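I gave up my smart kitchen bin in June and went back to carrier bags, and my hall has never looked better. The Clavard cost me £169 and sulked whenever I fed it teabags.

Now I keep a roll of thin blue bags by the door, the sort you can half see through – very handy when you've binned a teaspoon (I've lost six this year!).
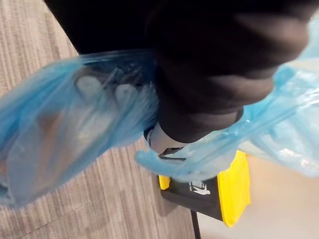
My rule is to tie the bag while there's still slack at the top. Leave it a day too long and you're chasing yoghurt pots across the carpet in your socks. Rerthorpe market sells the rolls by the till, next to the Edik sponges, and I always come home with both.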